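Teaching the Arm: Questions We Keep Getting
Usdale Teleop Room, page kept by Leonilde Abreu. Last updated 7/9/26.

Do I need to know how to program?
No. You need two hands and a tolerance for doing the same small thing many times. Kilian Ruchti can program, and his first 33 demonstrations still went in the bin.

Should I push the arm by hand or use the remote controls?
By hand for teaching it positions, by remote for anything you want recorded as a full task. If your own fingers are in the wrist view, the robot will learn to expect them. 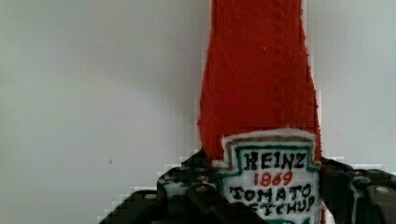 How hard should I squeeze?
Less than you want to. New operators grip everything as if it might escape. Soft things forgive you, up to a point: take the plush ketchup by the lower part, one finger on each side, and leave as much of the label uncovered as you can. If HEINZ is readable, good. Losing the K in KETCHUP is acceptable.

How many demonstrations make a task?
We ask for 600. A keen person gets through them in 5 sessions. Emlyn Gronow took seven and would like it known that his were smoother.

What if I fumble one?
Finish it if you can. A clumsy recovery is worth keeping, provided you mark it as a recovery. Throwing up your hands and saying a word does not count as a recovery.

Can I tidy up between takes?
Please don't. Move a few objects, turn one or two, and go again.
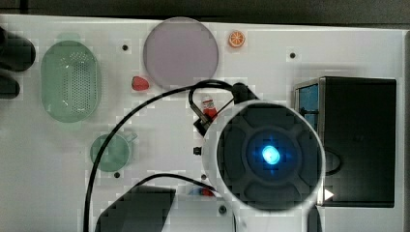
A model trained on perfect rows will be very good at perfect rows, and we have yet to meet a kitchen that has them.

Why does the arm lag behind my hand?
It has a speed limit. You will hate it until the first time you sneeze.

Who do I ask for a slot?
Chenxi Bai. Bring your own coffee and leave it by the door.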